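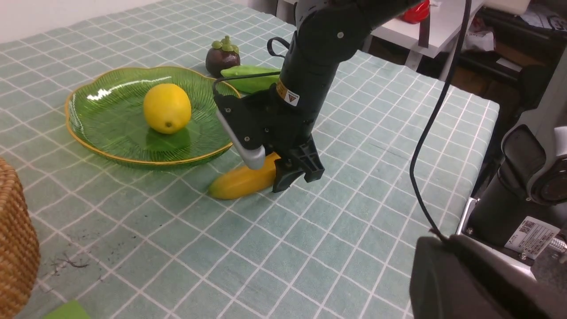
Gemix Umgate 4 Commentary Unit

Two-person commentary box for live sports streams. Sold by Rinaldi Ringside Audio. In stock, ships without headsets.

The maker calls the Umgate 4 "broadcast quality anywhere." We've stocked enough commentary gear to be wary of that word "anywhere." What you get is a small desk unit with two headset inputs, a talkback button for each caller, and one line for the producer. It does those jobs well enough for a club fight night or a high school basketball game. We wouldn't build a national show on it, whatever the brochure says.

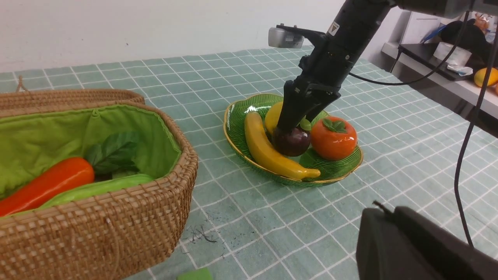
Dark purple fruit in a green dish with a gold rim

What's in the box
Commentary unit
Power supply with locking plug
USB cable
Rack ears (they bend, so don't carry the unit by them)
Printed quick start guide, which skips the talkback setup completely

Specs
Headset inputs: 2
Channels in total: 4
Battery run time: 11 hours claimed. We got less with both headsets on and the lights at full.
Weight: 43 ounces with battery
Cough buttons: one per caller, silent enough

The noise filter is the part we'd argue with. Gemix says it removes the crowd and keeps the voice. In a quiet gym it does. Put a caller next to a loud corner and the filter starts eating the ends of words, and round numbers are the first thing to go. Leave it on Low, or turn it off and buy better headsets.

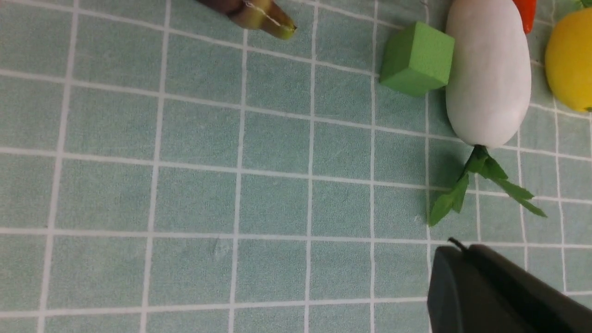 Vilhjálmur Ketilsson wrote to us that we're too hard on the filter. He ran it on Medium through a full amateur card and had one complaint from viewers, about the music. He also thinks the talkback buttons are too close together, and says his color man kept talking to the truck when he meant to cough.

We agree about the buttons. On the filter we'll hold our ground until we hear his recording.

How it compares
The Trukura desk unit costs more and has real metal switches. It's also heavier and has no battery. If you always work from the same table with an outlet under it, get the Trukura. If you get moved to a different spot every weekend, the Umgate makes more sense.
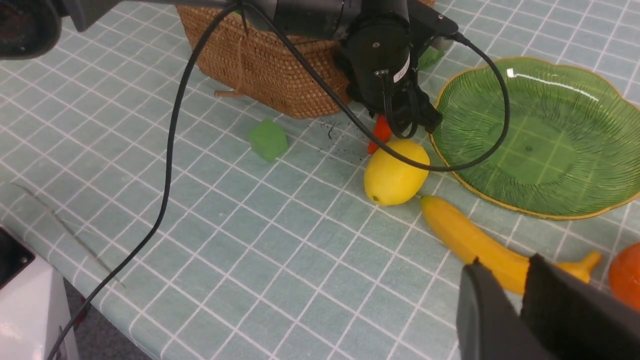

Lemon and green glass plate on a grid-print tablecloth

Warranty and returns
12 months on the unit. The battery isn't covered, and we think it should be. Returns are accepted if the unit comes back with its power supply. Questions about wiring go to Assunta Morelli at the service desk, mornings only. New firmware is promised for January. Please don't buy on the strength of it.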